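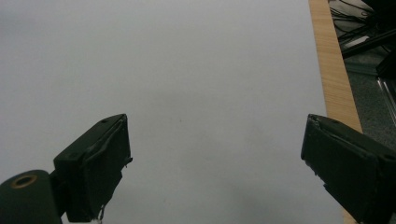 A close view of the smooth white surface.

FOR RELEASE IN AUGUST

Fletivex Brings the Justent Work Board to Home Goods Stores

A wood-edged white board for the small wiping, sorting and drying jobs that never seem to have a place of their own

PLUTMONT – Fletivex, the Plutmont maker of goods for the kitchen and the laundry room, is very happy to announce that its Justent work board will go on sale this August in 434 home goods stores, as well as through the company's own mail-order catalog. The board has a smooth, plain white surface set inside a light wooden border, and it has been in the works for longer than anybody at the company expected when the first one was knocked together over a lunch hour.

The Justent is meant for the sort of household job that tends to wander. Somebody sits down to clean the silver, or to pick over a bag of dried beans, or to scrub the crayon off a set of plastic farm animals, and before long the job has taken over the dining table and half the sideboard too. With the board, the job stays where it was put. When it's done the whole thing can be wiped down and stood on its edge behind a door until the next time.

"We went back and forth on that border more than I would like to admit," said Violeta Cáceres, who leads product design at Fletivex. "For a good while we had a version with no edge at all, and it looked very handsome, and everything went right off the side of it. My own mother had one of those early ones and she put masking tape around it! So the wood went back on, and I'm glad, because it makes the board feel like a piece of furniture and less like something that belongs in a workshop."

The white surface was settled on after a long trial in people's homes. Fletivex sent early boards to 176 households and asked them to use the board however they pleased and then write back. The letters were full and frank. One family used theirs for jigsaw puzzles and wouldn't hear of returning it. Several people wrote that a plain surface made it easier to find small screws and earring backs, and more than a few said they had stopped putting off polishing jobs now that there was somewhere to do them. A patterned board, which had been a favorite inside the company, was not much liked by anyone and was dropped.

"I was on the side of the pattern and I lost," said Alistair Skinner, sales manager at Fletivex. "It had little lemons on it. I still have one at home, and I'm told by everyone who visits that white was the right choice."

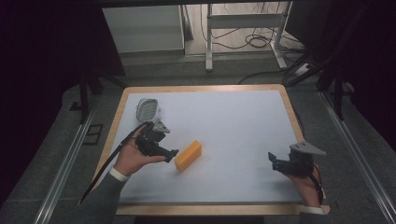

An orange block and a gray oval piece on the white surface, inside its wooden border.

Setting Out the Board

Each Justent comes with a short printed leaflet by Liudmyla Pavliuk, who taught home economics for many years before she joined the company to answer customer letters. Her advice is simple and can be followed in whatever order suits the house. She likes to begin with very little on the board, so that there is room for both hands to work, and she keeps whatever is not being used at that moment toward a back corner, where a sleeve won't catch it.

"People load it up the way they load a kitchen counter, and then they're moving things around all afternoon," Ms. Pavliuk said. "Put out the thing you're working on and the thing you're working with, and see how far you get. If you need the vinegar you can go and fetch the vinegar. I've had customers write to me quite cross about this and then write again in a month to say they've come around – I keep both letters."

The leaflet also has a page on caring for the board. A soft damp cloth is enough for the white surface on most days, with a drop of dish soap for anything greasy. The wooden border should be wiped along its length and dried with a towel, and the board should not be left soaking or put through a dishwasher. A hot pan should go on a trivet and not straight on the board. Every Justent carries a two-year guarantee against warping and against the border coming loose at the corners.

The first run of 3,085 boards has been finished at the Fletivex shop on the east side of Plutmont, under the eye of production manager Ostap Dmytriv. Each board is gone over by hand before it's boxed, with most of the attention going to the corners.

"A corner is where your wrist goes," said Mr. Dmytriv. "If I can run my thumb around it without thinking about it, then it can go in the box."
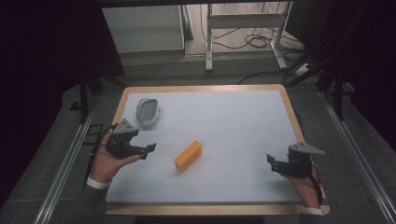

Where to Find It

Stores carrying the Justent will have it in the housewares aisle, near the dish racks and cutting boards, although it isn't intended for cutting and the label says so. Customers who would like to try one first are warmly invited to the Nazarenko housewares store in Plutmont, where a board will be set out all through August with a few things to sort and wipe. Store manager Radymyr Kravets has asked for it to be kept by the front window, where the light is good in the mornings, and he opens at 9:00 a.m.

Catalog customers can order by mail or by telephone starting the same month. Replacement leaflets are free on request, and readers who took part in the home trial may keep their early boards with the company's thanks, masking tape and all.

About Fletivex

Fletivex makes drying racks, draining trays, clothespin bags and other goods for everyday housework. The company designs and finishes its products in Plutmont and answers every customer letter by hand.

Press contact: Alistair Skinner, Fletivex, Plutmont. Sample boards are available to home and garden editors on request.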